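Virkerum Technical Institute
Robot Cells: Setup and Upkeep
Handout 4: The PC tower cell
For the session of Tuesday, October 20, 2026

Read this before the lab. Bring a pencil and your copy of the cell log from Handout 3.

Most of you have seen the brochure for this kind of cell. It says the cell is ready in 20 minutes and "adapts to any tower." I would like you to forget both claims. Every cell I have worked on was ready when someone had checked it, and the adapting was done by a person with a hex key. The Khaemba guide we are given with the cell is decent on wiring and close to useless on everything that drifts.

1. What has to stay where it was taught

The taught points are stored against the table. They are only as good as the tower's position on it, and a tower lying on its side has very little to hold on to. The guide tells you to "place the chassis squarely." Squarely to what? Use the table slots as your reference, put down two stops, tighten them, and then push the case against them by hand. If it slides away from one stop when you push on the other, a stop is crooked. Fix that first. Do not go and edit points.

Students like editing points. It feels like progress, and the log fills up with small offsets that cancel each other out. Last January we wiped an entire point list from the Jikodmont cell after finding that it described a fixture plate bolted one slot over from where it now was. Every offset in the list had looked sensible to the person who typed it.

2. The fixture plate

The plate is 3D printed. Printed parts creep, and the pockets wear at the corners where a part is set down a little off center. The Vititz drawing gives the nominal pocket size. I don't trust it, since the drawing is of the model and we own a print. Measure the pocket you have, with calipers, at both ends. Write down both numbers even if they agree.

Check that the plate is flat on the table. Press on each corner. If one corner clicks, there is dirt under the plate or a screw head standing proud. Clean both faces before you decide the plate is warped.

3. The tower on the table

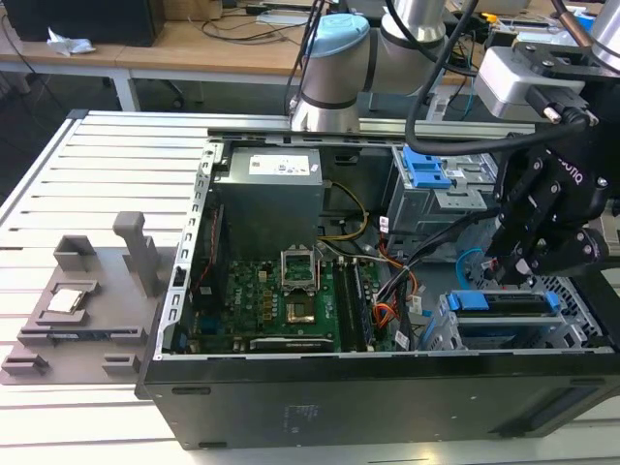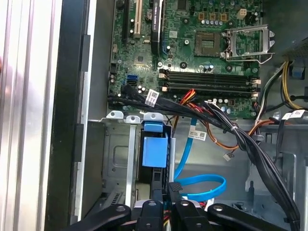
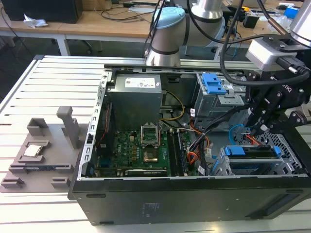 R. Tessendorf

Have a look at the first and third views for the distance between the fixture and the case. The processor is in its pocket on the plate, to the left of the tower, and the gripper is at the other end, over by the drives. Any cable in between is in play. People plan for the arm and forget the cable hanging off the wrist, which in both of those views swings out in a wide curve of its own. I have never seen a simulation that got that curve right, whatever the sales sheet says about "full cable modeling."

The second view is from the wrist and is the one I want you to study for the cabling. The light blue SATA cable makes a loop close to the drive cage, right where the fingers have to work. A loop like that will sit differently in every tower you put down. You can teach a perfect approach to a drive and still catch the cable on the next unit. My advice is to tie back or tuck what you can before a run, note in the log that you did, and be honest about it when someone asks whether the job is automatic.

Notice also the socket. Its bracket is up in all three views. A raised bracket is a thin piece of metal standing where an arm might want to cross, with the contact area open underneath. Set your travel height from the top of the bracket, never from the board. The guide gives a travel height of 30 mm above the board and I would not use it.

4. Checking the gripper

Power down and lock out before you put a hand near the fingers. Then:

Wiggle each finger at its pivot. A little play is normal. Play that differs from one finger to the next goes in the log.
Look at the pads under a lamp. Wipe them with a dry cloth. Replace any pad with a nick on its gripping edge.
Check the screws with the driver, not by eye. A loose screw looks the same as a tight one.
Follow the cable by hand from the wrist back along the arm, feeling for flat spots and for ties that have slid.

After powering up, close the gripper on the test block at 55 percent speed and watch both sides touch. If one side arrives first, the block is off center or the zero is. Turn the block around and repeat. The controller will report "grip OK" in either case. It means the fingers stopped, and that is all it means.

5. Dry run

Run the whole path with the gripper open and no drive release, at low speed, with your hand on the stop. Do it four times. One clean pass proves that the path can be clean. Stand where you can see the wrist cable; your lab partner watches the drive cage.

Then lift the tower off, put it back against the stops, and do it again. This is the step that groups leave out, and it is the only one that tests the setup you made. If the second placement doesn't match the first, return to section 1.

6. What to hand in

The log page, with calipers readings for the pocket, the travel height you chose and how you chose it, and a list of anything you moved or tied by hand inside the case. I grade the last item hardest. A page that says no hand adjustments were needed will get a visit from me and a different tower.

For discussion next time: the brochure gives an uptime figure for the cell. Find out over what period it was measured, who reset the cell during that period, and whether the resets were counted. Bring whatever you find, even if it is only the name of the document that should have said so and didn't.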